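5.2 Loss of grasp during garment handover

The most frequent fault in the garment trials was the loss of one corner while both hands were holding the cloth. It came up with every knitted item we tried and hardly at all with woven shirts. The controller did not register most of these losses. It went on with the hanging motion as if both corners were still held, and on 2 runs the arm carried on towards the coat rack until the operator pressed the stop.

Each hand closes until the motor current passes a fixed threshold, and the grasp is then marked as secure. Thick or fuzzy cloth defeats this rule. When several layers bunch between the fingers the current rises early, and the hand stops closing before the inner layer is pinched. The outer layers then slide over the inner one under the weight of the garment.

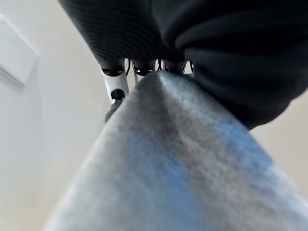 We first suspected the tendons in the finger joints, as one hand had been re-tensioned in March. Kai Strobel swapped the two hands over and repeated the runs with the same garments. The fault stayed with the cloth and did not follow the hand, so the tendons were ruled out. The threshold supplied by Hamann had been set using cotton towels and was never changed for softer material.

Raising the threshold was not a full answer. At the higher setting the fingers held the knit, but they also held it too well at release, and a thread caught in the ribbed grip on 2 occasions. We settled on a slower close with a short pull test. Once both hands report a grasp, the arms move apart by a small amount and the current is read again. If it falls on either side, the garment is lowered to the seat and the grasp is tried afresh.

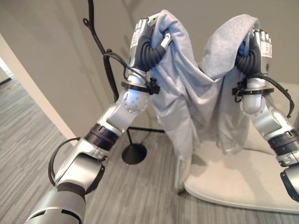
Figure 6. Two-handed hold on a knitted garment above the seat, with the coat rack behind.

The pull test caught most of the weak grasps but brought a problem of its own. If the garment was already stretched when the test began, the arms loaded the wrist joints and the drive went into a protective halt with the cloth still raised. Recovery then had to be done by hand. Our procedure asked the operator to cut the drive power before reaching in, and the logs kept by Imke Wegener show that this step was missed once. We have since put an interlock on the recovery mode, so that the hands cannot be opened from the console while the drive is live.

The wrist cameras were of little help in spotting a slip. During fast movements the view was too blurred for the cloth tracker, which dropped out and then returned its last good estimate with no warning. That estimate is now marked as stale after 4 missed updates and the motion is paused.
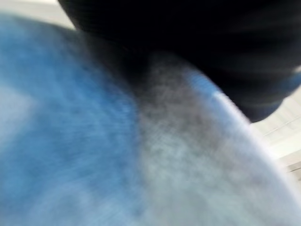

5.3 Limits of the fault record

Faults were logged by the operator at the time, and small slips that corrected themselves are probably missing. The current readings were stored for the hands only, so the load on the wrists before a halt has to be inferred from the commanded motion.

Related items
Bernico: Slip detection in low-cost robot hands
Putura: Notes on safe recovery after a protective halt
Putik: A cloth tracker for wrist-mounted cameras
Wegener and Strobel: Operator logs as a source of fault data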